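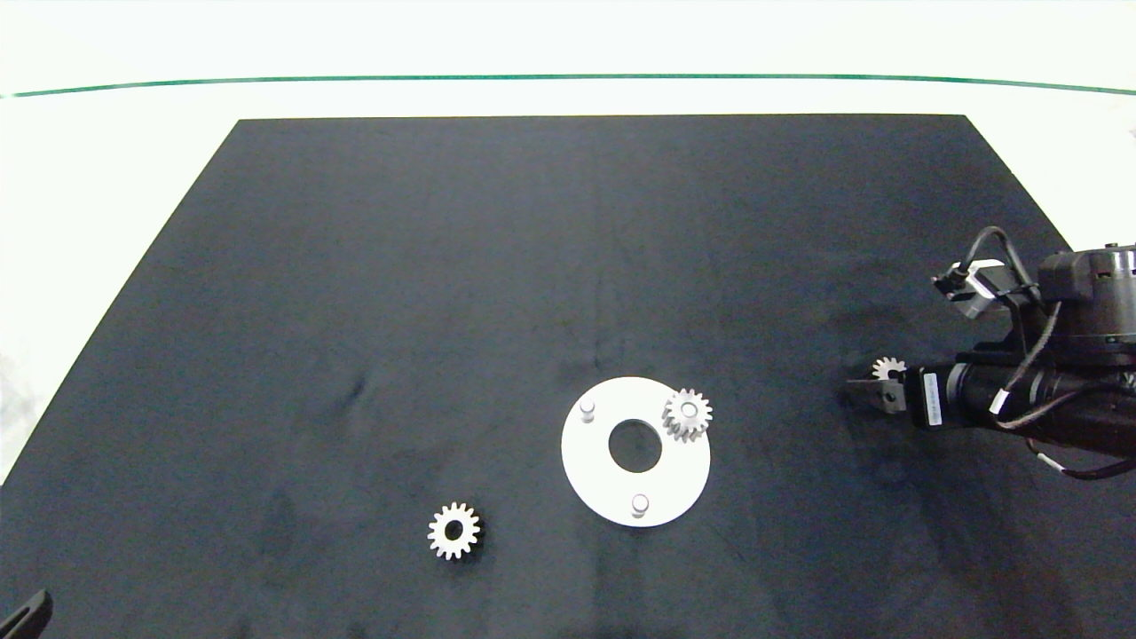
A gripper holds a gear beside the ring-shaped base plate at the Hodico assembly shop in Salinas.

Robot cell takes over gear placement at Hodico

Hodico has moved the gear placement step of its small drive units from hand assembly to a robot cell at its Salinas shop. The cell was set up by the integrator Sketa and entered regular use in July. It places spur gears on the pegs of a round base plate, a job that six assemblers had shared in rotation.

Under the old method an assembler picked each gear, lined up the bore by feel and pressed it down over the peg. A full shift came to 833 units per bench. The target for the cell is 1000, and the best shift so far reached 962, according to line supervisor Brenda Maldonado.

"The arm is slower than a good assembler on any single gear," Maldonado said. "It makes up the difference at lunch and at the end of the shift."

Loose gears are laid on a dark mat so the vision system can separate them from the background. The gripper takes one by the rim, carries it to the plate and lowers it. If the force reading rises before the gear is seated, the arm backs off and tries again. After three failed tries it stops and calls the operator. 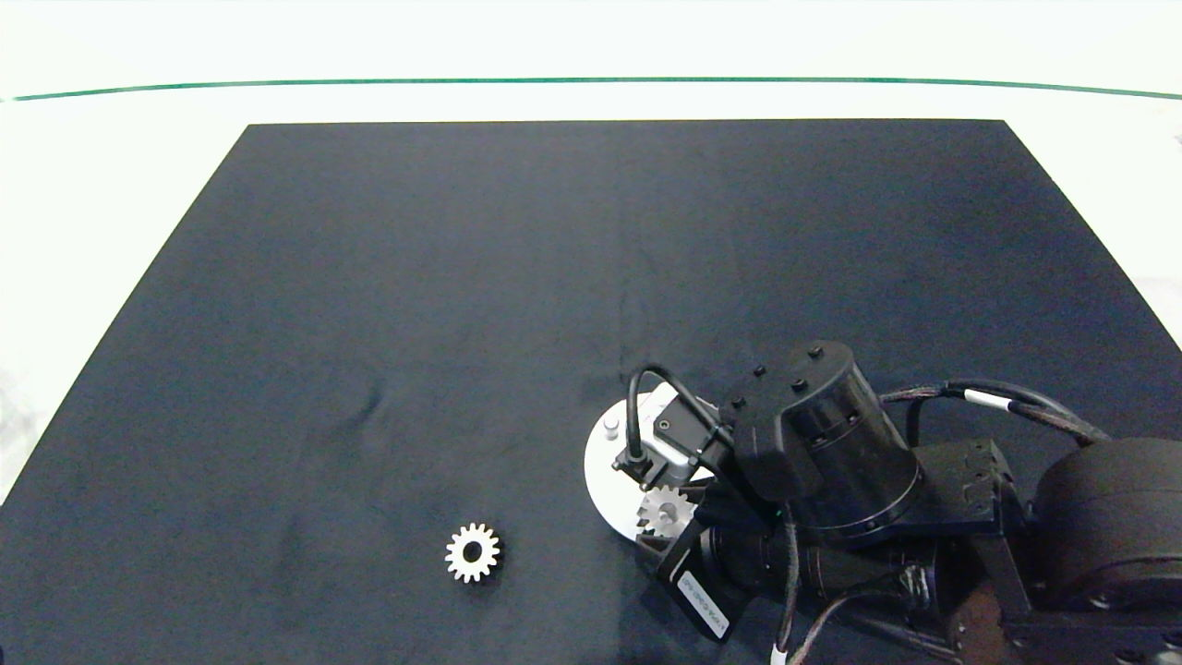
Changes on the floor

No positions were cut. Two of the six assemblers now run the cell, each on a separate shift, and the other four moved to final test and packing. Operators load plates, clear stops and log every failed placement with the gear's lot number. Pay for the operator job is one grade higher and requires a 40-hour course.

Gervasio Gaete, an assembler for 11 years and now the first-shift operator, said wrist strain is gone but the work takes more attention. "Before, I could talk to the next bench. Now I listen for the stop tone," he said. Operators have asked for a second trained person per shift to cover breaks - a request Hodico is still reviewing.

A second cell is planned for the Laltdale plant once the first has run 3000 units without a manual reset.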